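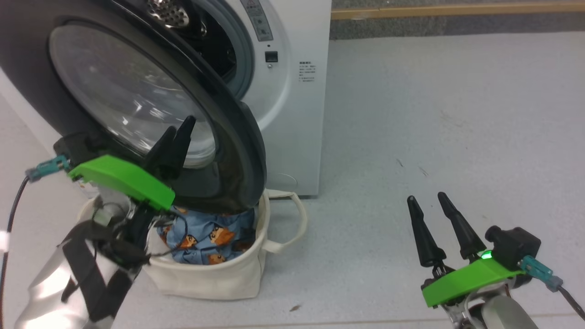
Fig. 1. Front-loading washing machine with the door open and a canvas basket beneath it.

Zokow: designing a fair set of dice for a family board game
Project report, 02/04/2024

When our group first sat down to plan Zokow, we were all rather keen on the idea that each player should have a die of their own, and I still think it was the best decision we made, even though it gave us no end of sums to do! Players race across the island of Gistberg collecting lanterns, and whoever holds the most after 14 turns wins.

The Stilwood die shows 2, 2, 3, 4, 4 and 6, so it plods along nicely and never lets you down. The Figueroa die shows 0, 1, 1, 5, 7 and 7. Both add up to 21, which means the average roll is the same, but they feel very different in your hand (our testers groaned out loud at every 0).

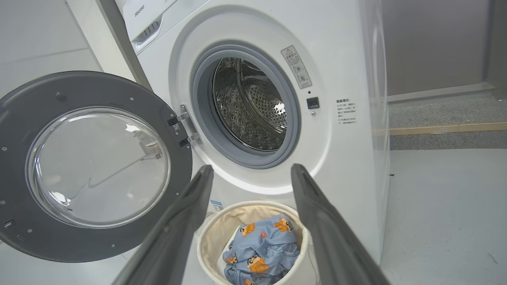
Fig. 2. The open door and drum, with the Hisense name on the panel.

We recorded 2948 rolls in February, all written down by hand in a big notebook. Players with the Figueroa die had wilder games and tended to fall behind early, so we added a rule letting anyone who rolls a 0 take one lantern from the nearest harbour. It made the younger testers much happier. We would still like to try the game with bigger groups, as the harbours do get terribly crowded near the end.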